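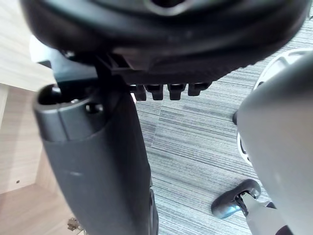 Week 2, and we're finally getting to chairs! I know, I know, half of you signed up for this course wanting to talk about lighting and paint colors, but you will spend more hours on your chair than on anything else in the room, so it gets a whole handout. What I want you to look at first is the part you never look at, the underneath. Get down on the floor if you have to (I do it in furniture stores and people step around me). From down there you can see the black post going up toward the seat, and the ribbed plastic housing above it with a row of four blocky teeth hanging off the lower edge, a bit like the notches on an adjustment rack. Most people who fill in my chair survey have never seen that side of their own chair.

So, terms. I'll use these all through the course and they're on the quiz list.

Column: the upright post in the middle. On a typical office chair there's a gas cylinder in there, and the height lever opens a valve at the top of it. You have to take your weight off the seat to go up. Sounds obvious, but Kumaresan Poojary, who teaches the evening section, tells me it's still the number one question he gets.

Mechanism: whatever sits between column and seat. Tilt, tension, sometimes seat depth. Designs differ a lot from one maker to the next, so please don't memorize one and assume the rest match.

Seat pan: the hard shell under the cushion.

Front edge: I'm fussy about this one. You want it rounded so it doesn't dig into the backs of your legs.

Setting up, in the order I do it

Height first. Feet flat, thighs more or less level. If the desk then turns out to be too high, get a footrest or lower the desk. Do not "meet in the middle," you'll end up uncomfortable at both ends.

Depth next, if your chair has it. Sit all the way back and slide two or three fingers between the front edge and the back of your knee.

Then the backrest, then tilt tension, and armrests last of all. I leave armrests for last because everybody wants to start there and then they set the whole chair to suit them!

Give it a couple of days before you change anything again.

Homework

Go find a chair you sit in a lot, at home or in the Ivthorpe reading room, and make a pencil sketch of it from below. Label the column, the mechanism and every lever or knob. Try each lever and write down what it does. If one seems to do nothing, write that down too (the Moser chairs in room 702 are good for this, have fun with the left-hand one).

Then measure the seat height at its lowest and highest and add both numbers to the class sheet. Use the floor to the top of the cushion, with no one sitting on it. Inches or centimeters, I don't mind, but say which.

Reading: the Ineke Timmermans chapter on sitting, first half only. Skip the part on kneeling stools for now, we'll come back to those with the Erska desks.

Bring the sketch next time, and a tape measure if you own one.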